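Teleop corner: where we've got to this month

Quick one from the teleop side because the newsletter goes out in an hour and I've only just been reminded. Sorry for the state of it.

So. Numbers first. We closed November on 381 recorded runs for the desk tidying task, of which 352 passed checking. Better than I expected after the first week, which was grim. The ones we threw out were mostly short — operator presses the pedal too early, recording stops with the gripper still halfway to the case. A few were camera dropouts. Two were me forgetting to switch the logging on, so technically they're not even in the count.

Savine (the planning and training end, for anyone new) have had the lot and the first policy is training now. No results to share yet. Please stop asking at lunch.

The pedal. Right. Everybody hates the pedal. We've moved it from the left foot to the right and put a strip of grip tape under it so it doesn't wander off across the floor. There's also now a half second delay before it counts as a press. If you were used to tapping it, you'll need to hold it. Old habits will bite you for a day or so and then you'll stop noticing.

Two ways of teaching, and when to use which. This came up again at the catch-up so I'm writing it down once and then pointing at it forever.

By hand: you take hold of the arm itself, gravity comp on, and walk it through the motion. Good for start poses, good for showing it where the edges of the workspace are, good for anything slow. Bad for two arms at once as you've only got the two hands and they're both on the one arm. Also you end up standing in the camera's view, so the recording is full of your elbow.

By remote: you sit at the leader arms and the follower pair copies you. All the recorded runs are done this way now. Takes longer to learn. Most people need 30 practice runs before theirs are worth keeping, and please do do them, don't skip to the real ones. You can tell from the playback. Everybody's early runs have the same wobble just before the grasp, where you've stopped trusting your eyes and started hunting.

On that — the Jukby leader handles. New ones came, they're lighter and the trigger has a proper spring in it. Nice. But the travel is different from the old ones so a half squeeze on the new handle is nearer a full close on the gripper. Go gently. We've cracked one biro already and the ink got into the finger pads, which took me most of an afternoon and a whole pack of wipes.

If you're on the old handles, log it. There's a drop-down. It defaults to "new", which is wrong half the time, I know, I've asked for it to be changed.

What makes a good run. I keep getting asked for a rule and haven't really got one. But:

Look before you move. Pick which item you're going for and then go for it. The robot learns your dithering as well as everything else.

Don't regrasp in mid air. If it's slipping, put it down, let go, start that pick again. A clean recovery is useful to us, a juggle isn't.

Vary the layout. Properly vary it. Tip things out, don't place them. We had a whole morning where the pens were all lying neatly in the same direction becuase someone was being tidy, and every one of those runs looks the same.

Both arms. If you've done ten runs and the left has done nothing but hover, have a word with yourself.

Pencils and pens are harder than they sound, by the way. Visitors always assume we started with them as a warm-up. They roll. They're thin, so the fingers nearly touch the table every time, and when two are crossed you've got to decide which is on top from a view that isn't really your own. Round ones go off under the gripper if you come down even slightly to one side.
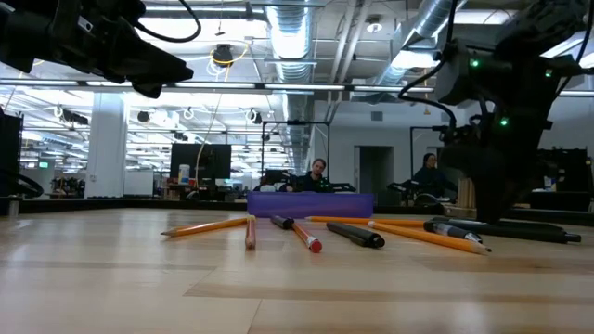 Approach from straight above where you can, then tilt once you've got hold. If it's lying flat against another one, nudge it clear with a closed gripper first. That counts as part of the task and we want it in the recording, so don't reach in with your hand and do it yourself. I've watched people do this. The camera has also watched people do this.

Latency. Was bad, is now fine. Ardeleanu swapped the network switch and the lag between leader and follower has gone from noticeable to not. If it comes back, say so at once and stop recording, don't struggle on. Laggy runs look ok on playback and are useless for training, worst sort of bad data really.

Cables. Check the slack at the wrist before you start. Full rotation both ways, slowly, watch the loop. If it pulls tight, stop and re-clip it.

Next up. Another 100 runs on the desk task, with more crossed and overlapping layouts, then we move on to the folding task on the Avura bench. That one will be soft things, cloths to begin with, and I'd like at least a couple of people on it who've never done teleop before so we get a spread of styles. No experience needed. Patience needed. Slots are on the sheet by the kettle, mornings are nearly gone, anything after four is wide open.

Oh, and chairs. The one with the wonky arm rest is back from repair and it's for the leader station only. Your elbow height changes your runs more than you'd think. Set it, note the number on the post, use the same one next time.

That's it, got to send this. Handover notes for the late shift are in the usual folder, I'll fix the typos in those tomorow.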